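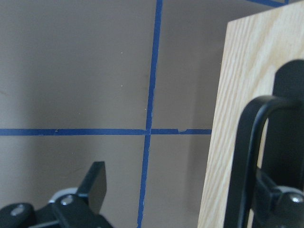
Tornora Publishes Free Good-Practice Guide for Small Robot Benches

WINDGATE, April. Tornora, the Windgate group that helps schools, workshops and small labs use robots sensibly, is very happy to announce the release of its first full guide to running a small robot bench. It is called The Shared Table, it runs to 48 pages, and it is free to anyone who would like a copy. We have been promising this one to our members for longer than we care to admit, and we are grateful to everyone who kept asking about it so kindly!

The guide is meant for people who work with one or two arms on a table, often in a room that was built for something else. There is plenty of good material already for large production lines, and anyone running one should keep using it. But the folks who write to us tend to have a bench, a couple of arms, a laptop and a great many cables, and they want to know what a careful person would do with all that on an ordinary morning. The Shared Table tries to answer them in everyday words, one habit at a time, with a page at the back of each chapter that can be copied and pinned to a wall.

The text was written over seven months with the team at Valtudis, whose bench work is shown throughout this release, and was read in draft by people from around 50 workshops and teaching labs. Their comments (some of them longer than the chapters they were about) changed the book a great deal, and all for the better.

"My favorite chapter is the one about tape," said Parveen Sivakumar, lead author of the guide. "People laugh when I tell them there's a whole chapter about tape, and then they start telling me about their own tape, and half an hour goes by. If you and I are both going to put objects on a table for an arm to pick up, we need to agree on where things go, and we need to be able to say it out loud. 'Second column, third row' is a lovely thing to be able to say across a noisy room."

The tape chapter asks each team to mark its work surface with a grid in a color that stands out from the covering beneath it, to write down which corner the counting starts from, and to use the same words for rows and columns in every log and every conversation. It doesn't ask for perfect squares. A line that wobbles a little is fine for placing things by hand, so long as everyone can tell which cell an object is in. Where a project needs exact positions, the guide says to measure them properly and keep the tape for the humans. It also suggests a quick look along the lines at the start of each session for lifted edges and torn spots, and it gives a simple rule for when to patch a strip and when to pull up the whole line and lay a new one.

Next comes the chapter on loose items, which several of our readers called the strict one. During a run, the only things on the marked surface should be the things the run is about. Tools, cups, phones, pens and the roll of tape itself all go somewhere else before anybody presses start. A helper who needs to set something down mid-run is asked to wait or to call a pause.
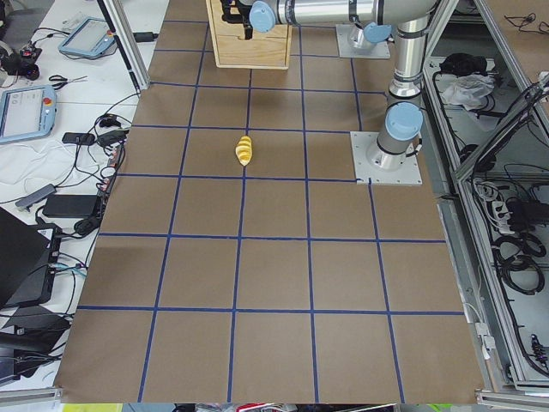
The same chapter covers the container that objects are to be placed in or taken from. Teams are asked to settle its place before the first run, to note that place in the log, and to treat any bump or shift as a reason to stop and check. It's a small thing, but the draft readers told us again and again that a box moved by a couple of inches had cost them an afternoon, and we took them at their word.

Pendants and stop buttons have a chapter of their own, and it's the one we would most like people to read if they only have time for one. Where a bench has more than one pendant, the guide asks that everybody in the room know which pendant goes with which arm before power is switched on, and that the person supervising say so aloud. The path to a stop button should stay clear of bags, notebooks and coiled cords. Each team tries its stops at the beginning of the day and writes down that it did. An arm that isn't part of the day's work still counts as an arm, and the guide asks people to treat it with the same respect as the one that is moving.

"We had one reader who wrote 'obvious' in the margin next to nearly every line of that chapter," said Sivakumar. "Then on the last page she wrote that she had gone downstairs and relabeled both of her pendants. I've kept that copy. I think a lot of good practice is like that. You know it already, and it helps to have somebody put it in front of you on paper."

There is a shorter chapter on cables and side desks, which we hope will be read with some good humor, and a longer one on two arms handling the same object. This last part was the hardest to write. It covers who calls the handover, how slowly a first attempt should go, when to keep hands away from the grippers, and what to do if one arm stops while the other is still holding something. Our short answer to that one is to stop both, take a breath, and make a plan before touching anything.
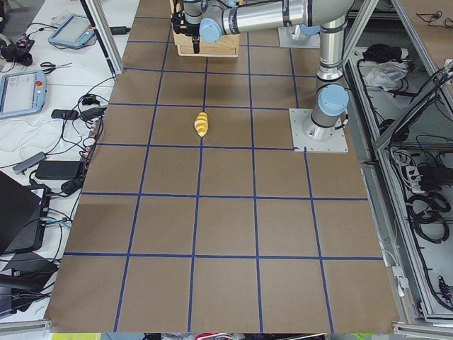
How to Get a Copy

The guide can be downloaded from the Tornora website at no charge, and you don't need to be a member. Thanks to a generous gift from the printing house Bošković, we also have 2,000 printed copies to give away to schools, colleges and community workshops. They have a sturdy cover and a binding that lies flat on a bench, which was our one stubborn request. Please write to us with a mailing address and tell us a little about your setup, as we do love to hear about them.

Teams are welcome to copy the pin-up pages, translate them, or rewrite them to suit their own rooms. The Shared Table is a set of suggestions and does not replace a risk assessment, the manual that came with your arm, or any law or standard that applies where you work. If our advice and your manual disagree, please follow the manual and let us know so that we can look at our wording again.

A second edition is already being talked about, with mobile bases and shared evening sessions at the top of the wish list. Comments on the first edition can be sent to the Tornora office at any time.

About Tornora

Tornora is a membership group based in Windgate. It publishes plain-language advice on small-scale robotics and runs open bench days for teachers, technicians and hobbyists.

Media Contact

Parveen Sivakumar, Tornora, Windgate. Interviews and bench visits can be arranged through the Tornora office.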